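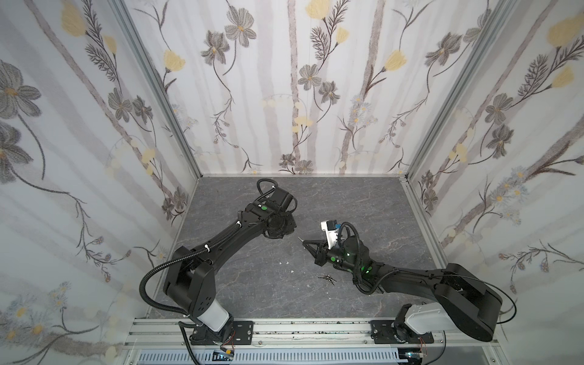 Slide 1. Two arms, one set of keys. Kadik open day, Kiltdale.

Shares 17 | Comments 8

Speaker notes, Thursday evening slot

Leave the slide up while people sit down. Don't start on it. Start with who I am and why I went.

I buy equipment for the Leltside workshops. I am the person who gets the email when the equipment doesn't do what the open day said it would. So I go to open days in a bad mood, and I'd like you to know that before I tell you what I saw at this one.

Kadik ran theirs in January. The invitation promised "two-handed work on everyday objects." I wrote that phrase on the front of my notepad and kept looking back at it all afternoon.

(Now point to the slide.)

The everyday object was the keys. Look near the middle, under the gripper. Several silver keys on a ring, lying on the floor of the cell. I have no complaint about keys as a test. They're flat, they're shiny, they slide over each other, and a ring of them never lands the same way. If I wanted to embarrass a gripper I would probably pick keys too.

My complaint is with "two-handed." The arm on the right has a gripper with narrow fingers. Follow the arm on the left out to its end and you get a round black flange. No fingers that I can see. I asked So-yul Yoo, who was running the demonstration, when the second hand would be joining in. She said the left side was waiting on a tool and the session was about the right arm. Fair answer, plainly given, and I liked her for it. It still isn't what the invitation said.

PAUSE. Let somebody laugh if they want to.

Next point, the room they built for it. The walls have flowers on them. Gray petals, yellow centers, pale stripes like tree trunks. The floor is dark with a marbled look and light veins running through it. I asked about the wallpaper and was told they change the backgrounds so the system doesn't get too used to one. I can believe that. What I wanted to hear was the results with the other backgrounds, side by side with this one. There was no handout for that. If you go to one of these, ask for it. Ask early, before the coffee.

The keys were also the only thing put out for it to deal with. Think about your own bench for a second. Mine has a tape measure, a mug, somebody's gloves and the screws I was looking for last week. I'm not saying a clear floor is cheating. Everybody has to start somewhere. I'm saying that when you price this up, you should price up the person who clears the bench.

Now the numbers. GO SLOWLY HERE, last time I rushed it.

I watched 17 tries at picking up the keys and I kept a tally on my notepad. It got them off the floor cleanly on eight. On two it had them and dropped them. On another two the operator stepped in and reset the arm. The rest were misses of the ordinary kind, where it closes on nothing or pushes the keys away.

Say clearly: this was my count, on one afternoon, from behind a rope. Kadik may have better figures. They were invited to send them for this talk and I have not had any yet.

Is eight out of 17 bad? Nektarios Pappas from Moschos was standing beside me and thought it was pretty good, and we argued about it all the way to the parking lot. His view is that a year ago he wouldn't have bothered to count. My view is that I've never paid anyone to pick up my keys half the time. We're both still right, as far as I can tell.

Things I did like (be fair, Dave in the second row will bring it up otherwise... take that out before the notes get posted).

The cabling. You can see white zip ties along the left arm's long link, holding the cables to it. It looks like something a working person put together, and I trust that more than smooth plastic covers. When a cable goes, you can get at it.

The mounting. Both arms sit on one rail, bolted down on plates. If you've ever tried to line up two machines on two separate tables you'll know why I wrote "good" next to that and underlined it.

And nobody at Kadik told me it would replace my staff. I've been to open days where I'd heard that twice before I got my badge on.

What I'd ask for before spending money:

A full afternoon's log, failures included.
The same task with a second hand fitted and used.
My keys, out of my pocket, on my bench.
A price for the setup hours, written down.

I put all four to So-yul Yoo. She said yes to the third one on the spot, so I'm taking my keys back to Kiltdale in the spring. If they get picked up more often than they did in January I'll come back and tell you that too.

Questions. Repeat each one into the mic, the back row can't hear.

Shares 17 | Comments 8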